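09/03/2026

I meant to write this last night and fell asleep with the lamp on, so it's a morning entry, with coffee, and the cat already sitting on the corner of the page.

Yesterday was the day we finally sat down with the house rules for the two-arm cell. They had grown to six pages, which is a silly length for something you're supposed to read before you touch a switch, and I say that as the person who wrote most of them! Beca Pugh had printed a copy and gone at it with a green pen. She is so kind about it, too. She'll cross out a whole paragraph of yours and then tell you how much she liked the one after it.

Most of the morning went on the part about the shared zone, meaning the middle of the table where both arms can reach. My old wording said the arms "should avoid contact," and Beca asked me, very gently, who exactly was going to do the avoiding. Fair enough. So now it says that one arm leads and the other waits for a clear signal before it comes in, and that the person at the desk says out loud which one is leading before pressing start. I felt a bit foolish practicing that, calling "left leads" across a room with two people in it, but by lunch I was doing it without thinking.

Benedikt Kälin came over from Lehner in the afternoon and we had a good long argument about speed. He wants first runs of anything new held to 300 millimeters a second, and I wanted it slower still when both grippers are close together. We settled on 177, a number that pleased neither of us much (it came out of his spreadsheet and I have given up asking how). Normal running can go up to 900, but only after someone other than the author has watched the program through from beginning to end. That last bit was his idea and I think it's the best line in the whole document.

Then cables. I could write a diary entirely about cables. The rule used to be "check cables," and people did, in the sense that they looked over and saw that there were cables. Now it says to move each arm by hand through its full reach with the power off, and watch the loop at the wrist the whole way. It takes a few minutes and I rather enjoy it.

We're down to two pages, and Skovum gets the clean copy in April. I still have to fix the paragraph about wiping down the table between runs, and ask Beca whether she wants her name on the front, as she certainly should. Must stop, the cat has found the coffee.
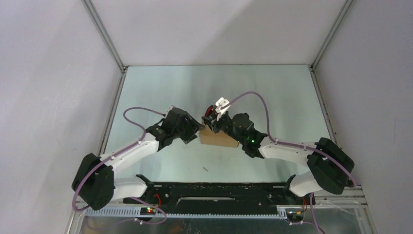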